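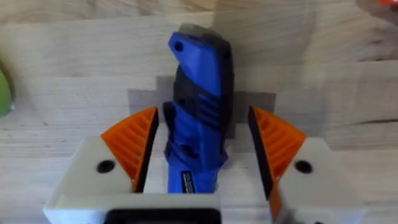 Blue power tool against the light wood.

Notebook > Kerkstead comic > October

October, entry by Chiharu Kamata

Picking up after lunch, with the kettle on and page 27 still taped to the drawing board. Dario Mancuso sent over his revised script for the Ridisley chapter last night and I have to say I love it! The lodger no longer hears footsteps on the stairs right away. She hears the stairs being counted, very softly, in a voice that sounds like her own, and she doesn't go up to look until the next page turn. It costs us two panels I was fond of (the long hallway and the one with the coats) but the page breathes so much better now.

Inks first. I tried the Kuroda brush on the wallpaper pattern and it was too lively, every leaf looked like it was waving hello. Went back to the old dip pen for the walls and kept the brush for her hair and the curtains. Much calmer, and the face on the landing comes forward without my having to push it. Note for Dario: the face is smaller than in your thumbnail. Please look at it printed before you say anything, it reads bigger on paper than on the screen.

Gray washes took most of the morning. Mix 2 dried darker than the test strip, so I thinned it again and redid the cellar door on a scrap. I like the scrap better than the real page, of course. May cut it out and paste it down, we've done worse.

Proofs: Mirnamex ran the first 16-page section on the cream stock and the blacks came up a bit brown. It suits the house, but it makes the night sky look like gravy. Scan 2963 is the old sky and scan 3021 is the one with the extra blue layer. Use 3021, and don't let me talk you back into the other one after supper, when everything looks fine to me.

Lettering is still open. Dario wants the house to speak in balloons with no tails, and I had been drawing its words straight into the floorboards. We could do both, boards for the early chapters and then balloons once she starts answering it. I'll rough out the kitchen conversation that way and leave it in the flat drawer with the tracing paper.

To do: finish the coats (they're back on page 28), fix her left hand, order more nibs.

Last updated: October, 4:40 pm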